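The workshop manager at Skurisano has been promised a robot that does his job for 16 years now, and he would like it noted that he still comes in at 8.

"Every May somebody sends me a video," he says. "It folds a towel. Lovely towel. Then I go downstairs and there's a pallet of old servers that want stripping."

Skurisano refurbishes office computers and the kind of rack machines that banks get tired of. Since last year it has had an arm from Zoltinik on the end bench, trying its hand at the jobs the staff would happily give away. He was against it. He is now, he says, against it on a case-by-case basis.

So what can it do?

"Screws. It's very good at screws, if they're the screws it was told about. Memory sticks, mostly. Lids, no. Lids have clips, and every maker hides them somewhere else."

Processors are the part he worries over. A person learns to hold one by the edges after ruining exactly one, and he admits to his own, a 400 dollar lesson that came out of his first paycheck.
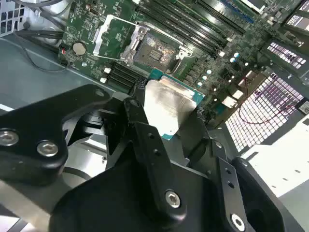 "You want it flat, you want it square to the socket, and you want to let go at the right moment," he says. "I can't tell you how I know the moment. That was a very long afternoon with the Flikov people, who wanted it as a number."

Speed is a sore point. His best technician does a swap in under 5 minutes with the radio on. The arm takes its time, and somebody has to stand near it looking supportive.

"It doesn't get bored, I'll give it that. I get bored for it."

And at home? He laughs for a while. His sister-in-law bought a Meng, the one that is meant to clear the table, and it has strong views on forks. It leaves them where they are.

"People think the house is the easy part – it's only dishes. But a motherboard stays put. Nobody's kid has stuck jelly on it."

He gives it a few more years before he hands over the end bench for good. He has said that before, he adds, and goes off to find out who took the small screwdriver.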